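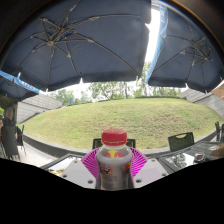
Flooring > Tile & Grout > Floor prep

Tiling over old painted concrete, do I really have to grind it?

Hi all, first time poster, long time lurker. We bought a place in Fastholm last fall and I'm finally getting to the back entry, which is a concrete slab somebody painted battleship gray a long time ago. I want to put down porcelain tile. The paint is stuck tight in most spots but it flakes near the door where people walk in with snow on their boots. My brother-in-law says scuff it with sandpaper, roll on a primer and go. The guy at the tile counter says all the paint has to come off or my tile will pop loose. I got a price of $300 to have it ground and I'd love to spend that on the tile instead! The slab also has a low spot near the floor drain (we don't use the drain, it's capped). Anybody been through this? I'd like to be done before June, when my in-laws show up.

Posted by gretilar_fixer

Þórey Bach

I've done a couple of these, one in my own basement and one for my sister, and I'm with the tile counter guy. Thinset only holds as well as whatever it's stuck to, and what you'd be sticking it to is old paint. Even where it looks tight, you don't know what was under it when it went on. I did the sandpaper-and-primer thing at my sister's and we had 5 tiles sounding hollow by the next winter, all of them near the door (same as your flaky area, so that made me wince a little when I read it).

Before you pay anyone, try the water test. Scrape a patch down to bare concrete and drip some water on it. If it soaks in, great. If it beads up and just sits there, there's a sealer or something in the slab and you'll want it ground for sure. Do the patch by the door and another in a far corner, mine were completely different.

You can rent a grinder with a diamond cup wheel and a shroud and do a small entry yourself in an afternoon. Get the shroud and a real dust vac, and wear a proper respirator. Old paint can have lead in it too, so test that FIRST, before you scrape or sand any of it. If it comes back positive, I'd hand the whole thing over to someone certified and not think twice.

For the low spot, clean it, prime it with whatever the patch maker calls for, then fill and check with a long straightedge. Don't try to build it up with extra thinset under the tile. It shrinks and you'll get lippage, and you will see it every single time you walk in with groceries.

Oh, and look for cracks while the paint's off. If you find any, put a membrane down.

wuvora_dan

Just use stripper. Worked fine for me

Achari Mike

Careful with the stripper, some of them leave a residue and then the thinset won't grab. I'd pay the $300, that's a fair price where I live and you don't have to breathe any of it. Ask if they'll do the low spot while they're there. Mine did, and it added 8 bucks for the bag of patch.

Last updated in June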